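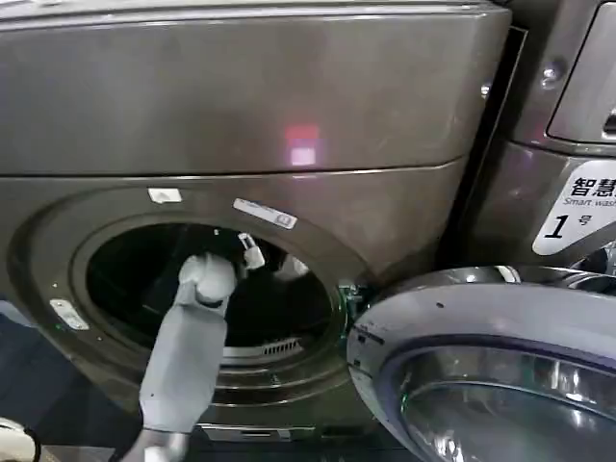 Studio notebook, April. Night sky panel, second attempt

Picked up from the last entry. The panel is the smaller of the two we primed at Pernham, 52 cm on the short side. Ground is chalk and glue, sanded back more than I meant to, so it drinks the first coat.

9.40 am. Mixed the blue for the upper sky. Prussian with a little raw umber, thinned well down. First pass went on streaky. Left the streaks in as they run the right way, left to right and slightly down, and the later strokes can sit on top of them.

10.30. Tried the Warrier blue next to it on a scrap. Greener than the tube label suggests and too strong beside the umber mix. Could be useful in the hills. Not in the sky.

Moved on to the stars. Last time I painted round them and they looked like holes. Gus Fitzsimmons said to put the pale ring down first, let the blue come up to it wet, then drop the yellow in the middle once the ring has set. Did 2 that way as a test, both near the top edge. The left one is good. The right one went grey where I fussed with it. Scrape it off tomorrow.

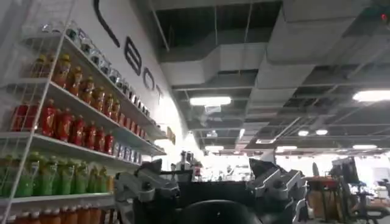
Bottles on the white shelving, in rows by colour.

Colour notes, before I forget them. The yellow needs a touch of orange under it or it goes cold against the Prussian. Lemon on its own is no use. White straight from the tube is too blue, so warm it a little first. Keep green out of the sky altogether, even in the swirls.

1.15 pm. Short strokes for the big swirl, flat brush, number 6. Loaded it heavily and didn't go back over anything. It works if I turn the panel as I go and keep my wrist

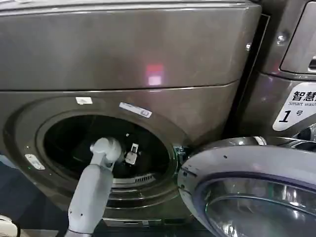
still, so the curve comes from the board and the strokes stay the same length. Ran out of the mid blue with a third of the swirl to do. The new batch is a shade lighter. Put it on the outside of the curve where it can pass for glow.

The Voltano lamp makes everything look yellower than it is. Checked by the window at 3 and the ring round the left star was nearly pink. Work by daylight where possible.

Still to do:

Cypress. Draw it in with thin umber first and check the height against the small sketch.
Village roofs. Keep them dull. 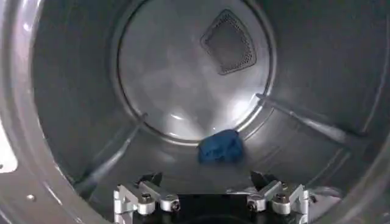
Hills, using the Warrier blue cut with white.
Order more umber.
Ask Gus if the Plimley group want the panel framed or bare. If framed, the outer centimetre will be lost and the right star has to move in.

4.20. Stopped. Brushes in the jar, panel flat on the top rack. Sky is tacky all over, thickest at the swirl. Don't stack anything above it.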